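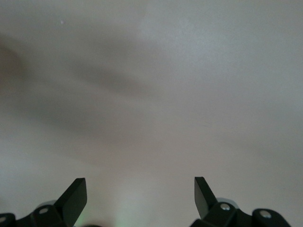 Progress report to the Skirnier Fund, 4/21/26

Work on the Prurkbridge reading rooms has moved from repairs to finishing during this period. The damp survey led by Gwenllian Beddoe covered all 15 rooms, and seven of them needed new plaster on at least one wall. The finish we have asked for throughout is smooth and matte, a pale gray-white surface with no visible seams or markings, so that shelving and notices can be placed freely. Painting will follow room by room as each wall passes its moisture check.

Membership stands at 197, compared with 109 in November. Most new members joined through the evening literacy classes, which now run in both halls. Demand for the beginners' class is higher than we planned for, and a waiting list has been opened.

Delivery of the Lagman shelving has slipped — the supplier, Trudero, has confirmed a revised schedule in writing. The delay does not affect the grant budget. We request approval to move the unspent furniture allowance into the next period. A revised spending table will be sent separately.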